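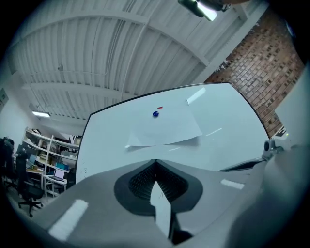 Clunen gripper over the test sheet, blue ball on the paper.

Lists > Grippers > Hand-held
20 April 2019, posted by Teixeira
Print | E-mail this message

> Does the Clunen see its own fingertip at close range? Our Atetti loses it below 75 mm.

It does here. One finger stays in view up the middle, pointing at the paper. The wide lens bends the table edge a lot, so I calibrate again every 50 grasps. Glare off the white top bothers me more. I have 518 grasps logged and will post the file once the Idatau runs are in.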